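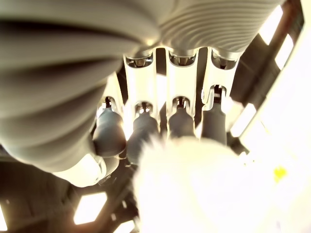 Venent room inventory, release 4, Celtcombe

Venent

A list of the things kept in one room at Celtcombe, with where each thing was found and where it was supposed to be. The second column is mostly aspirational.

Contents

README.txt (you are in it)
items.csv
places.csv
moves.csv
aliases.csv

Summary

Venent started as a spreadsheet for finding the good scissors. It now has 3,236 rows in items.csv and the good scissors are row 2. They are marked "missing" and have been since the first release.

Each row is one thing or one batch of like things, depending on who was typing and how close it was to lunch. A box of screws is one row. A drawer of tape is one row per roll, for reasons lost to the early history of the project. We tried merging the tape rows once and broke moves.csv, so the tape rows stay.

The room is a shared workroom on the Vetamwood side of the building. It holds storage, cabinets, a work surface, tools, packaging, and the kind of object that arrives for an afternoon and takes up residence. The adjoining room, Adeyemi, is not covered. Things do wander into Adeyemi, and when they do they get the place code ADE and our best wishes.

Columns in items.csv

item_id: an integer. Never reused, even when the thing has gone in the trash.
name: free text, lowercase. Try aliases.csv before deciding we don't have something.
kind: container, tool, cable, fitting, paper, soft, food, other. "Other" is the largest kind. "Food" should not exist and does.
home: the place code where the thing belongs.
seen: the place code where the thing was at the last walk.
color: the plain word for the outside. We stopped allowing "greige" after release 2.
condition: good, worn, broken, unclear.
note: whatever the person wanted to get off their chest.

Empty cells mean not recorded. They do not mean zero, and they do not mean no. If home is empty, the thing has never been given a home, and you might consider giving it one.

How the rows were made

One person walks the room calling out things and another types. We go shelf by shelf, top to bottom, then the cabinets, then the floor. Containers get opened if they open without a tool. Anything taped shut is entered by what is written on it, and if nothing is written on it the name is "sealed box" and the note is a guess. These guesses have a poor record.

Colors are entered by the walker under the ceiling lights. Dark gray and black get swapped a lot between walks. If your work depends on telling them apart, please go and look for yourself, ideally in person and with a flashlight.

Places 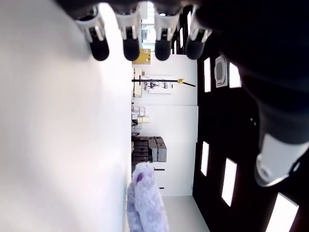
Place codes are the part of Venent that gets the most complaints, and they deserve most of them. A code names a surface or an enclosure, never a direction, after a bad month in January when "left shelf" meant four different shelves depending on which door you came in by. Codes beginning with S are shelves, C are cabinets, W is anything against or fixed to a wall, and F is the floor. A stack takes the code of whatever it stands on, so the dark gray storage cases on their dark shelf all share one S code and the file says nothing of which case is on top. The yellow cardboard box against the wall is a W, full stop, even though it has been argued that a box is a place as well as an item. It can be both. It has a row in items.csv and a row in places.csv, and if you join the two tables carelessly it will contain itself.

Things hung up or mounted get the W code of their wall, plus "up" in the note. Cables are entered with whatever they are plugged into. Loose cables are entered as a batch called "cables", a name that has survived every attempt to improve it.

Soft goods

There are few rows of kind "soft", and they cause trouble out of proportion to their number. The lavender plush toy with the darker purple spot is entered as "plush, lavender", home empty, condition good. It has no home code because the home column feeds the cleanup list, and each proposal to put it on the cleanup list has been quietly reverted. Please don't send another one. Cushions, rags and the packing blanket are in the same kind and may be cleaned up freely.

Moves

moves.csv has one line for each time an item's seen code changed between walks. It says that a thing moved. It can't say who moved it, and we have declined two requests to add that column. The file is capped at up to 3,000 lines, oldest dropped first, after the spreadsheet program we all use began sulking when it opened.

A thing that left and came back between walks shows no move at all. By this measure the stapler has led a very quiet life.

Aliases

One thing, many names. "Case", "hard case", "tote" and "the gray ones" all resolve to storage case. "Handle" resolves to cabinet handle, unless the row is a broom. Add your own word if you searched for it and came up with nothing. Spelling mistakes are welcome in this file and nowhere else.

Known problems

Rows entered during the cabinet repaint have home codes for cabinets that were renumbered afterward. Most are fixed.
Two sealed boxes have the same item note, "heavy". They are different boxes.
The condition value "unclear" was used for both "hard to tell" and "didn't check".
Weights are absent. We bought a scale, entered it, and have not seen it since.

Suitable uses

Finding things. Practicing joins on a table with real mess in it. Settling arguments over shelf space.

Poor uses

Insurance. Valuation. Anything that treats the seen column as the present tense.

Changes

Release 4: place codes redone, aliases.csv split out, color list shortened.
Release 3: withdrawn. It sorted.
Release 2: first one with a home column.

Last walk entered Oct 10, 2021. Corrections go on the sheet taped inside the Venent cabinet door, C4, or in the tracker if you can't find the pen (row 118, seen: ADE).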